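Cultine opens free clothing sort and mend room in Andville

ANDVILLE, May – Cultine is opening its doors to anyone with a drawer full of T-shirts they can't face. Starting this month, the old Trulby showroom on the corner of Mill Street becomes a place to bring cotton clothing, go through it piece by piece, and send each item somewhere useful.

The room has 20 places at the long tables, 3 sewing machines along the back wall and 60 feet of open shelving for folded stock. Sessions last 40 minutes and cost nothing. Visitors can bring their own pile or pitch in with the donations that are already there, and we are very happy to see people do both!

"I have loved T-shirts my whole life and I have thrown away far too many of them," said Giang Lưu, who runs the program for Cultine. "People arrive with a bag and say it's all trash. Then we go through it together and half of it is good cotton with a long life ahead. The rest has a second use if you're willing to cut it up. I get a kick out of that every single time."

The T-shirt comes first because it is what most of us own too many of. Every shirt is checked in the same order: neckline seam, shoulders, front, back, hem. Lint is fine and usually comes off with a brush. A small mark on the front sends the shirt to the soak pile, where it gets a second look before anyone decides what to do with it. Shirts that pass are folded by size and put on the shelves, free for anyone in Andville to take home. Bright colors go fast, so if you like orange or yellow, come early in the day.

Shirts that are past wearing move on to the cutting table. The Triệu quilting circle has already asked for the plain ones, cut into squares, and is planning a large throw for the reading corner at the Andville library. Ribbed collars and hems are saved too – they make very good ties for garden stakes.

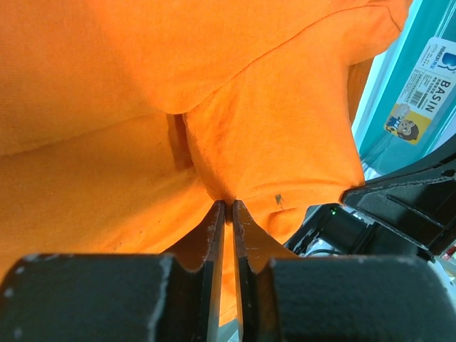 What to bring

Clean cotton clothing of any size, adult or child. T-shirts, sweatshirts, pajamas and pillowcases are all welcome, worn or not. Please wash everything before you come and leave it unfolded in an open bag, as it will be spread out on the table anyway. We can't take shoes, coats or anything with a zipper this season.

If you have a stained shirt you would like to save, bring it along and tell us what the stain is, if you know. Coffee, grass and cooking oil each need something different, and Giang keeps a handwritten chart by the sink that visitors are welcome to copy.

Learning to mend

The last session of each afternoon, at 4 p.m., is for mending. Beginners can practice closing a split seam or patching a small hole on a shirt from the soak pile before trying it on one of their own. Thread, needles and scissors are on the tables. Children can join in with an adult, and there is a basket of buttons for the younger ones to sort.

"The first seam is always crooked and it holds just fine," Giang Lưu said. "Wear it anyway."

Visiting

The room opens at 10 a.m. and is on the ground floor, with a level entrance from the parking lot. Places are first come, first served. Groups and school classes can book a session by asking at the Cultine front desk.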